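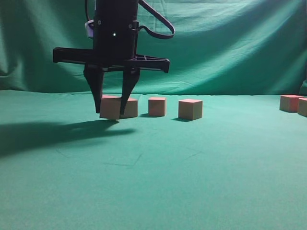
*The gripper over the wooden test cubes, Cell 3.*

## About Sendix

Sendix sets up, looks after and repairs small robot cells. We work out of one shop in Wosberg. Most of our customers are schools, test labs and small manufacturers with one or two arms and no technician of their own.

We started as a repair bench for grippers. People sent us worn fingers and broken cables, we fixed them, and the same units came back the next year with the same damage. In most cases the cell had been set up wrong, so we began doing the setup too.

## Cell 3

Cell 3 is our own machine. Every procedure we sell is tried on it first, and new staff learn on it. It has a two-finger gripper, a cloth-covered table and a cloth backdrop. The work is simple: pick up plain wooden cubes and put them down somewhere else.

Cubes are a good test of a gripper. If one finger sits lower than the other, the cube tilts when it lifts. When two cubes stand close together, a finger has to come down between them, and a small error in the wrist angle will push one of them aside.

Setup goes in this order:

1. Check that the crossbar is level with the table.
2. Fit the fingers and close them on a gauge block.
3. Route the wrist cable with enough slack for a full turn each way.
4. Pull the cloth smooth and set the table height again.
5. Run 100 picks on single cubes, then repeat with pairs.

If a pick fails, we stop, find the cause and start the count over. The log for Cell 3 is now at entry 2732, and it includes the failures.

## Upkeep and repairs

We wipe down the fingers and look over the cable every working day. Finger tips are measured once a week. The cloth gets changed when creases start to throw off the height check. Our customers get the same schedule on a printed sheet, with room for their own notes.

Common repairs are done in the shop within 3 working days if we have the part. Wrist cables and Jamura finger sets are kept in stock. Crossbars are made to order by Ngô, a machine shop across town, and take longer.

## Visits

The shop is open to customers by appointment. We will be closed on 8th December for stocktaking. The next setup course is in April, and it is taught on Cell 3.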